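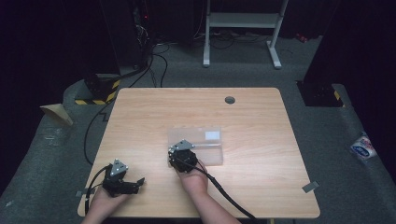 Staff who prepare records for transfer to the Cillside store are asked to follow the procedure set out on this page. It applies to loose papers, bound minutes and small printed items. It does not apply to maps, photographs or anything larger than A3, for which a separate form is available from the records office. Papers should be sorted on a clear, flat surface large enough for three piles. A light wood-grain table with rounded corners suits the work well, as small clips and staples are more easily found on a pale top. A clear plastic box with a lid may be used to hold papers between sessions, but it must not be sent to the store.

Before you begin

Obtain a transfer number from the records office. Each department is given a block of 80 numbers in March, and unused numbers lapse at the end of the year. You will also need a soft pencil, cotton tape, acid-free folders and the standard Hunivico storage box.

Step 1: Sort the papers

Separate the papers into those to be kept, those to be destroyed and those requiring advice. Duplicates should be removed at this stage. Where two copies differ in any way, including handwritten notes, both must be kept.

Step 2: Remove fastenings

Take out paper clips, pins, treasury tags and rubber bands. Staples should be lifted with a flat blade and never pulled. Check the table top before moving to the next folder. Fine grain lines in the wood can be mistaken for a pin, and a pin for a grain line, particularly where light reflects off a smooth finish.

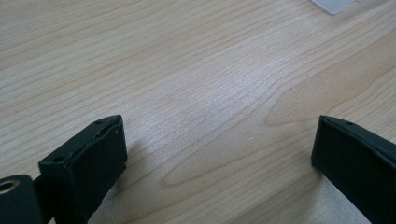 Step 3: Fill the folders

Place no more than 80 sheets in each folder. Write the transfer number in pencil on the upper right corner, followed by the folder number.

Step 4: Pack and list

Stand the folders upright in the box. A full box must not exceed 7 kg. Complete list form 473 and place one copy inside the lid. Boxes for the Szczepańska collection also require a blue label.

Collection

Requests for collection should reach the records office by 22nd November. Boxes received after that date will be held at Trustitz until the next transfer.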